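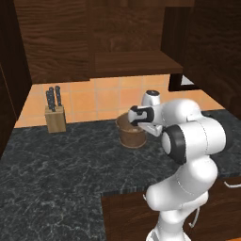
4.2. Âge de mise en place des sills de Marnari

L'attribution des sills de Marnari à un épisode magmatique unique, proposée par Diekmann et Kettler, repose sur un nombre restreint d'arguments de terrain qu'il convient de réexaminer. Les auteures s'appuient sur la similitude des faciès doléritiques de part et d'autre de la faille de Rurnum et sur l'absence apparente de recoupements. Or cette absence n'a guère de valeur démonstrative dans un secteur où les contacts sont masqués par les éboulis sur la plus grande partie du versant. Nous n'avons pu suivre le toit du sill inférieur de façon continue que sur 278 m, et les six affleurements où l'éponte est accessible se trouvent tous à l'est de la faille.

La corrélation géochimique n'est pas plus décisive. Les rapports d'éléments incompatibles se recouvrent, certes, mais ils recouvrent aussi ceux des coulées de Fotell, que personne ne rattache au même épisode. Ruppert avait déjà signalé cette ambiguïté – sans en tirer de conséquence pour la chronologie régionale. L'altération hydrothermale affecte en outre les bordures figées au point que les teneurs en potassium y sont difficilement interprétables, ce qui jette un doute sérieux sur les âges K-Ar obtenus sur roche totale.

Reste l'argument structural. Pretorius et Phuthong interprètent le rejet de la faille, estimé à environ 5 m au droit du ravin de Brandes, comme postérieur à l'ensemble des intrusions. Cette lecture suppose que le niveau repère gréseux soit le même dans les deux compartiments. Les grès arkosiques du compartiment ouest sont pourtant plus grossiers, à stratifications obliques mieux marquées, et leur base ravinante n'a pas d'équivalent à l'est (fig. 6). Un simple changement latéral de faciès peut être invoqué ; il resterait à l'établir.

En l'état, nous retenons comme seule contrainte solide l'antériorité du dépôt des grès sur le sill inférieur, attestée par le métamorphisme de contact. L'hypothèse de deux venues distinctes nous paraît au moins aussi défendable que celle d'un épisode unique, et aucune des datations publiées ne permet de trancher entre elles.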